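Search this site Enter a word Go

Last updated in July

Why Crumbs Run Away When You Wipe Them

Hi again! It's Tadhg Rafferty, and this month I'm writing about crumbs. I know, I know. Last time it was volcanoes. But I had toast this morning, then I wiped the counter, and half the crumbs ended up on my sock, so now I can't stop thinking about them.

What is a crumb, anyway?

Bread, cookies and crackers are full of tiny holes. When dough bakes, bubbles of gas get trapped inside it, and the dough sets hard around them. The walls between the bubbles are thin. Bite down, and some of those walls snap. The little broken bits are crumbs!

A cracker is dry, so its walls are brittle and it makes lots of them. A soft banana muffin bends and squashes before it breaks, so you get fewer crumbs, but they're bigger and a bit gummy. (My friend Ottar Eide says the best muffin crumbs are the ones stuck to the paper. I agree with him, and I scrape mine off with a spoon.)

Why do they roll away?

Put a crumb on a table and blow on it very gently. Off it goes! A crumb weighs next to nothing, and it only touches the table in a few small places, so there isn't much holding it still. The thing that does hold it is called friction. Friction is the rubbing between two surfaces that makes it harder for them to slide. You have plenty of friction when you wear sneakers on a sidewalk, and not much when you wear socks on a shiny floor.

When you swipe at crumbs with a dry hand, you're pushing them, and you're also making a small wind. Some crumbs go where you want. The others hop off sideways and land on the dog.

Why a damp cloth works so well

Water is a bit sticky. It doesn't feel like it, but dip your fingertip in water and touch it to one grain of sugar, and the sugar comes up with your finger. Water clings to your skin and it clings to the sugar too. A damp cloth does the same trick with crumbs, all over, at once.

Cloth has another thing going for it. Look closely at a kitchen towel and you may see lots of tiny loops. Each loop is a little pocket where a crumb can get caught. I tried to count the loops in one small patch of mine with a magnifying glass, and I got to 300 before I lost my place. I started over and got to 300 again, and then the phone rang. On the third try I reached 474 and decided that was plenty.

Don't soak the cloth, though. A dripping cloth makes crumb soup. Wet it, squeeze it hard over the sink, and you're ready.

Pushing or gathering?
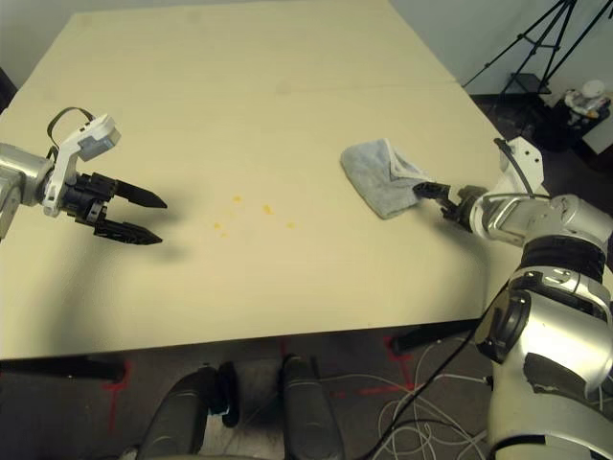
I used to wipe in big circles, as fast as I could, and I was very proud of it. Circles feel like hard work, but they mostly take the crumbs for a ride and drop them somewhere new. A better way is to fold your cloth so you have one long, straight edge, and pull it toward you in slow lines. Look at the little orange-yellow specks in the middle of that big cream tabletop, with the folded gray towel over at one side. If those are crumbs, a quick circle could send them in every direction! I'd start on the far side of all five and bring the cloth slowly back, so the top one meets the others on the way. Then I'd pinch the cloth around the whole lot and shake it out over the trash.

Try it yourself

You'll need one cracker, a tray, a dry cloth and a damp cloth. Crush half the cracker on the tray and wipe it with the dry cloth. Have a look at what's left. Now crush the other half and use the damp one. Which picked up more? Did the size of the crumbs make any difference? You could also try a paper towel, or a sponge - I haven't tested a sponge yet, so write and tell me what happens.

If you eat the cracker before you start, you'll need another cracker.

We use cookies to remember your settings. Accept Manage choices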